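Brallunlow Renewed for a Second Season, Swamp and All

Pretano has ordered a second season of Brallunlow, the animated series about a municipal drainage office in a town that is slowly sinking. The streaming service announced the renewal on 21 Aug 2022, in a post that managed to misspell the name of the show and then, two hours later, didn't.

The first season ran to 7 episodes and ended with the town hall under water to the second floor. Viewers who assumed this was the finale in every sense can be forgiven. The main cast had spent most of the last act in a rowboat, arguing over a parking permit.
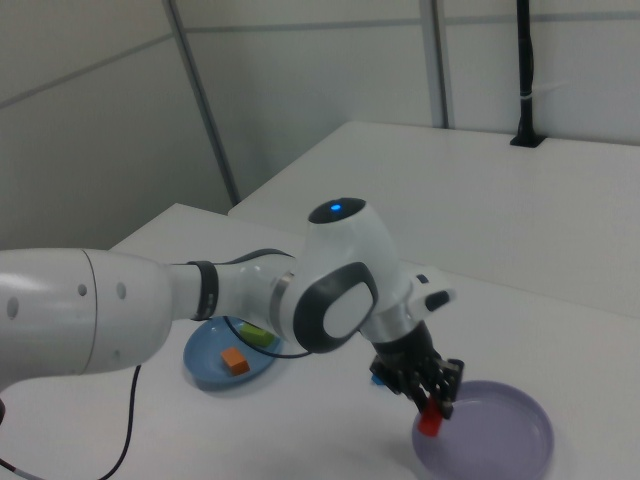 Will the original voice cast return?
Everyone with a speaking part has signed on again, including the heron, who had four lines and a long scream.

Animation moves from the old in-house team to Backlund, the studio behind the short film Urer. Fans of the first season's wobbly outlines have already started a petition to keep them. It had 202 signatures by the evening, two of them from the same heron account. Backlund says the line work will stay "close to hand-drawn," a phrase that can cover a lot of ground.

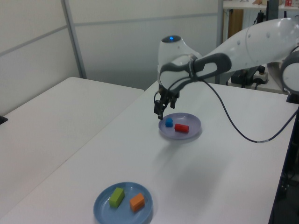
Jarosław Tomaszewski

The soundtrack is also getting another go. Season one leaned on a single accordion theme, which played over the opening, the closing, both funerals and the bake sale. Pretano put it out on vinyl in a pressing of 100 copies, and they went in an afternoon – mostly, to judge by the listings that followed, to people who planned to sell them.

For the new run the theme will be joined by a brass section. The producers describe the result as "damp."

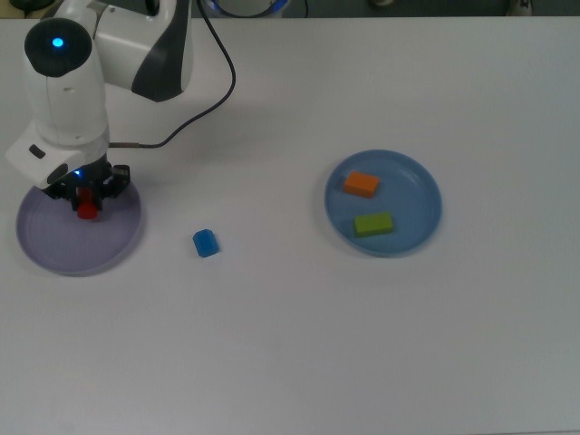
Please leave the accordion alone, one reader wrote under our review of the last episode, it was the only character who learned anything.

The awards record is short. Brallunlow was up for two prizes at a regional animation festival in August and won the one for background art, beating a cartoon about trains that most people in the room seemed to have come for. The acceptance speech was devoted to mud – how to paint it, how long it takes, how few shades of brown the software offers.

Pretano hasn't given a premiere date or an episode count, though the announcement does mention "more water." A preview screening is planned, with seats for 100, and tickets will be handed out by lottery.

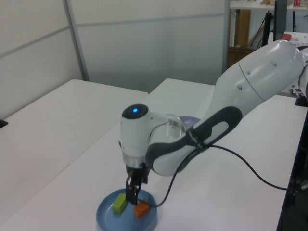 Fourth time I've entered one of their lotteries and I have yet to see the inside of the theater, a commenter calling himself Milldam added under the announcement. At least the show is about people who wait for things.

The first season is still streaming on Pretano, with the subtitles for episode five now attached to episode five.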